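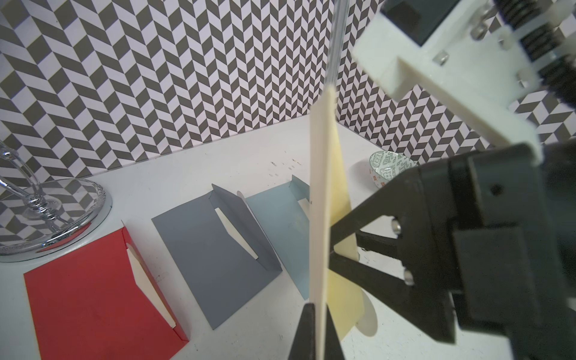

A cream envelope with its yellow flap, and three more folded on the white tabletop.

The annual review of correspondence supplies has been completed ahead of the November cards. The stock had last been put in order when the household moved to Nusau, and a good deal of it had since been stored in the wrong boxes.

Envelopes are now kept by size first and by color second. Plain cream goes in the Flista drawer, along with the writing paper that matches it. Colored envelopes stand on edge in the Roussel box, with the flaps all facing the same way. Any envelope with a creased corner is set aside for receipts. Of the older stock, 14 were no longer fit to mail and have been moved to that pile.

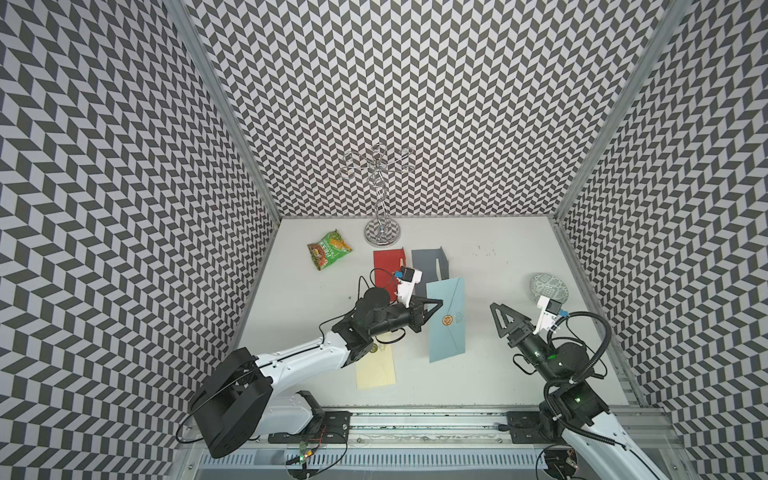

Should a wax-style seal be added before or after the address is written?
After. A pen runs more evenly over a flat envelope, and the seal is less likely to be pressed or cracked by the writing hand.

Sealed envelopes are to be stored flat, no more than four to a stack. The Vindunow labels remain in the upper tray. Two rolls are left, and a further order will be placed once the card list is settled.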